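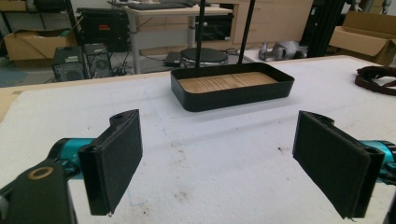 18th January

Sourdough / rye trials, batch 67. Carrying on from the notes in the green binder, which I still haven't typed up.

Flour is the Prenent dark rye, new sack. Smells fine, bit coarser than the last one. Sieved a cup to check and left plenty of bran behind. Old sack was finer I think but there's none left to compare, so that's that. Whoever finishes a sack please keep a jar back.

Mix:

- rye 1,897 g (was meant to be 1,900, scale drifted while I was pouring, left it)
- water to bring flour + water to 2,955 g total
- starter from the Berhe jar, the thick one, on top of that
- salt held back 30 min

Stiff at first. Thought it was under-hydrated and nearly added more, then gave it the half hour and it loosened up on its own. Note to self – wait before adding water. I wrote the same thing in the fall and ignored it.

Starter: fed last night, domed this morning, just begining to sag in the middle. Sour smell but clean, more yogurt than vinegar. Second jar (the Drulosby culture) was sluggish again. Small bubbles at the glass and nothing much on top. Moved it to the shelf over the proofer. If it isn't going by tomorrow, split it and feed half on white flour.

Bulk: 2 tubs, lids loose. Tub A in the proofer, tub B out on the counter. Room was cold first thing, heat didn't come on until after nine. Checked both at lunch:

- A – up by half, cracks across the top, ready to shape
- B – hardly moved

Shaped A with wet hands straight into the tins. No flour on the bench this time, water only, much less scraping afterward. The top smoothed out fine with the back of a spoon. B went in late afternoon, should of gone later but I wanted the oven.

Bake: hot start, then turned down after fifteen min. Steam tray in for the first part only. The Drutunard oven still runs hotter at the back left, turned the tins halfway. One loaf from A caught on the corner anyway. Need to get the door seal looked at, can feel the heat coming out by the hinge.

Out of the oven:

A – good color, small split along one side. Knocks hollow. Slid out of the tins no trouble.

B – pale, lower, domed less. Pressed the side and it felt heavy. Expecting a gummy line along the bottom.

Not cutting either until tomorrow!! Last batch we cut warm and learned nothing, the crumb smeared all over the knife and everybody argued about it. Wrapped in the linen cloths, top rack, labeled with tape.

To do

- cut A and B, crumb notes, toast a slice of each
- order more tins, the long ones
- salt is low
- feed both jars before leaving (done the Berhe one, not the other)
- try the scald version again, same flour, before the sack gets old. March at the latest

Proofer thermometer reads different from the probe. Going with the probe for now.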